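Recipe Testers Wanted -- Home Cooks, Paid Per Recipe
Posted in: Work With Us, Notices
Tags: baking, call for testers, casual work, home cooking, preserves, slow cooker, weeknight dinners

Radetti is looking for home cooks to test recipes for its next collection, a book of weeknight dinners, bakes and preserves with the working title The Clutow Kitchen. We need people who cook in an ordinary home kitchen, follow instructions as written and tell us plainly where a recipe went wrong.

You don't need a qualification or any experience in hospitality. You do need an oven with a working thermostat, digital scales, a set of Australian measuring cups and spoons (our tablespoon is 20 mL) and an email address you check regularly.

What you would be doing

Each tester is sent four recipes, one at a time. You buy the ingredients, cook the dish once exactly as written and fill in the feedback form. If a step doesn't make sense, write down what you did and keep going. Please don't swap ingredients, even if you're sure the swap is better. There is a box on the form for suggestions and we do read it.

The form asks for:
Oven type and the temperature you set
Actual preparation and cooking times
Number of serves you got
Any ingredient you had trouble finding, and what it cost
Whether you would cook it again

You have ten days to return each form. If you can't make a deadline, let us know and we'll pass the recipe to someone else.

Dishes still to be allocated include a silverbeet and fetta pie, lamb shank soup, pumpkin scones, a baked rice with capsicum, zucchini pickle and two slow cooker curries. We can work around most allergies and diets, but tell us when you apply. The recipes have been numbered up to 394 in our files and the gaps are where we have already thrown things out, so don't worry if yours don't run in order.

Pay and costs

Testers are paid a flat fee for each completed form and reimbursed for groceries when receipts are attached. The fee is listed in the tester agreement, which we send before you commit to anything. Photos are welcome but not required -- a phone snap of the finished dish and one of the cut side is plenty.

Who we'd like to hear from

Anyone aged 18 or over living in Australia. We are short of testers with gas ovens, testers in regional areas with one supermarket, and people who cook for a household of four or more. If you tested for us on the Katsaros biscuit book you're welcome to apply again, but please fill in a new application so we have your current details.

How to apply

Email the testing desk through the contact page with "Grirham round" in the subject line (that's our name for this batch). Tell us your suburb or town, your oven type, how many people you cook for and any foods you avoid. Attach a recipe you make often, written in your own words, in no more than 800 words. It doesn't have to be original.

Applications close at 5 pm on Friday.
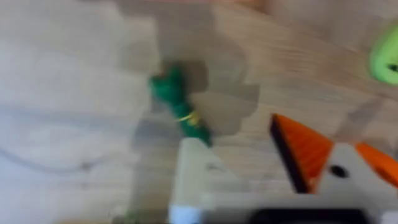
Successful applicants will get the agreement and their first recipe by email. We reply to every application, including the ones we can't take on this time.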